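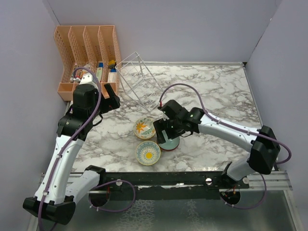

FOR IMMEDIATE RELEASE

Zedeo Releases Setup and Service Procedure for the Windine Two-Arm Cell

Written procedure covers leveling, cable routing, gripper care and return to service; copies available to all current Windine operators

LISVILLE, 8 November 2018. Zedeo today released the full setup and service procedure for the Windine, its tabletop handling cell with two robot arms. The procedure replaces the short installation sheet supplied with earlier cells and the separate service notes kept by the company's field staff. It applies to every Windine now in use, whatever the date of delivery.

The Windine is used for work with household articles. The two arms share one square tabletop inside a three-walled enclosure, and operators set out bowls, racks, organizers and similar goods for the arms to pick up, move and put down. Cells of this type are rearranged often, and the arms are expected to go on reaching the same positions after each change of articles. The new procedure sets out how that is to be achieved and who may carry out each part of the work.

The document was prepared at the company's Lisville workshop from the service record of a single cell, which completed 1000 operating hours in June. During that period the cell was adjusted, taken down and reassembled under supervision, and each step was written up as it was done. Staff from Varghese, the company's service contractor, then repeated the work from the written text alone. Passages that could not be followed without asking a question were rewritten.

"Most of the calls we receive about this cell concern something that happened during setup," said Hüsnü Soylu, head of field service at Zedeo. "A base was tightened before the table was level, or a cable was tied with the arm folded and then had no slack when the arm reached out. The arms themselves are seldom at fault. We wanted the person standing at the table to have the same instructions our own technicians use."

Mounting and leveling

Both arms are attached to a black rail along the front edge of the table. Under the new procedure the tabletop is leveled first, with the arms off. The rail is then fitted and checked against the front edge along its whole length, and the arm bases are mounted last. Base fasteners are brought up by hand, left one turn loose until both arms are in place, and tightened in alternating order.

The enclosure walls are fitted after the arms have been driven through their full reach at low speed. On earlier cells the walls were often fitted first, and several sites reported light contact between an elbow joint and a side wall. The procedure now calls for a slow reach test of each arm separately, followed by a test of both arms together, before any article is placed on the table. The tests are repeated once the walls are up.

Where the table has a patterned surface, such as the white and grey marble print, reference positions are to be taken from the edges of the table. Marks in the print must not be used for this purpose. Adhesive markers may be applied during alignment and are removed before the cell is returned to service.

Cable routing

The largest section of the document deals with cables. Each arm carries an external purple cable along its links to the gripper, and on the service cell this cable accounted for more stoppages than any other part.

The cable is to be laid with the arm fully extended and the wrist turned to the end of its travel in the direction that takes up the most cable. Only then are the ties closed. Ties go on the straight portion of each link and never across a joint. A free loop is left at the gripper and a second at the base. Neither loop may touch the tabletop when the arm is in its lowest working position.

At the front of the table, cables are allowed to hang in a loop below the rail. The loop must be clear of chairs, drawers and foot traffic, and the operator is to check it at the start of each shift. A cable that shows a flat spot, a nick or a change of color at a tie is replaced. It may not be taped.

"People tidy cables, and it is a natural thing to do," Soylu said. "They come in, they see a loop hanging, and they pull it up and tie it. The next time the arm reaches to the back wall, the connector takes the load. If a loop looks untidy, leave it alone and ask."

Gripper care

Gripper fingers are inspected daily and wiped with a dry, lint-free cloth. Alcohol may be used on the fingers where glaze dust or food residue has built up, but solvents of any other kind are excluded. Finger fasteners are checked with a torque driver every 500 operating hours. If a finger has been removed for any reason, the open and closed positions of the gripper must be taught again, even if the same finger is refitted.

The procedure includes a grip check using a small ceramic bowl. The bowl is picked up by its rim, lifted just off the table, held, and set down again. The operator watches for turning of the bowl in the fingers and for any movement of the wrist while the gripper is holding still. Bowls with chipped rims are taken out of use for this check. Sites that do not handle ceramics may substitute a rigid plastic cup of similar size.

Wire goods, including dish racks, call for an added step. Because thin wire can pass between the fingers and the wrist housing, operators are to inspect the inner faces of the gripper after any session in which an arm has handled or worked beside a rack. Perforated organizers and file holders are to be set at the back of the table and emptied before they are moved by an arm.

Scheduled service

The service interval is set at 500 operating hours. A scheduled service takes one technician 14 steps, listed on a single page that may be removed from the binder and kept at the cell. Operators may carry out the first six steps, which cover cleaning, visual checks and the grip check. The remaining steps involve opening a joint cover or disconnecting a cable and are reserved for technicians trained by Zedeo or Varghese.

Before any of the technician steps, power is removed from both arms, including when only one arm is to be worked on. The arm being serviced is supported by hand or with a padded block while its brakes are off. The second arm is moved to its rest position and left there until the work is finished.

After service, the cell is returned to use in the following order: cables, reach test with one arm at a time, reach test with both arms, grip check, entry in the cell log. The log entry records the operating hours, the parts replaced and the name of the person who carried out the work. Zedeo asks that copies of log entries be sent to Lisville every June.

Spare parts

A service kit is offered alongside the procedure under part number 773. It contains one cable for each arm, a set of gripper fingers, replacement link screws, cable ties and the padded support block. Cells under a current service agreement receive the first kit without charge. Operators are asked not to use ties from other sources, as wider ties have been found to press into the cable jacket at the wrist.

Availability

The Windine setup and service procedure is available immediately in printed form and on disc. Current operators will receive one printed copy per cell by mail and need take no action. Additional copies may be requested from the Lisville office. The earlier installation sheet is withdrawn as of this release and should be removed from cell binders.

Training in the technician steps will be offered by Varghese at its own premises and, by arrangement, at operator sites. Places are assigned in the order in which requests are received. Operators with an open service request will be contacted directly.

About Zedeo

Zedeo designs and supports small robot cells for tabletop handling. The company is based in Lisville, where it maintains its assembly workshop, field service department and parts store.

Media contact: Press Office, Zedeo, Lisville
Service contact: Field Service Department, attention Hüsnü Soylu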